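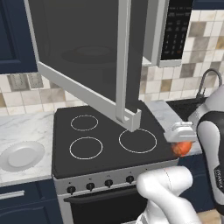
Junhao Fang
June
7 min read

4.2 Moving food between stations

The second group of tasks asks the arm to carry one food item from the range area to a plate on the counter. We ran these in the Elundale kitchen, a simulated room with a range, a sink and a microwave mounted over the cooktop. Figure 3 shows one such trial: the microwave door is open, the gripper has a small red item over the front right corner of the cooktop, and the plate is on the counter on the other side of the range.

The task sounds trivial and most adults would do it without looking. For the Shearer policy it was the hardest of the 9 we tested. Every trial used the same instruction, "put it on the plate," and a trial counted as a success only if the item came to rest inside the rim and the arm had touched no other fixture on the way.

With the microwave door closed, the policy completed 14 trials in a row. With the door open, it completed 2 of 14. Most failures were contacts between the forearm and the door. The planner treats the door as part of the microwave body and keeps the closed shape in its map even after the door has swung out over the cooktop – a known weakness of the Stiltmont mapping module, which updates moving parts only when the arm itself has moved them.

Grasping was a smaller problem. Round items sometimes rolled when the fingers closed off center, and the policy would then carry an empty gripper to the plate and report the task as done. We scored these as failures and did not allow a second try.

We also timed each successful run. The median was over 40 seconds, far slower than a person, and much of that was spent standing still while the planner searched for a path. We don't consider this ready for a real kitchen. Doors get left open in real kitchens, and a system that needs them shut first has only moved the chore back to the owner. Section 4.3 repeats the trials in the Sesenitz layout, where the microwave sits on the counter.

Figure 3. Plate task in the Elundale kitchen, open-door condition.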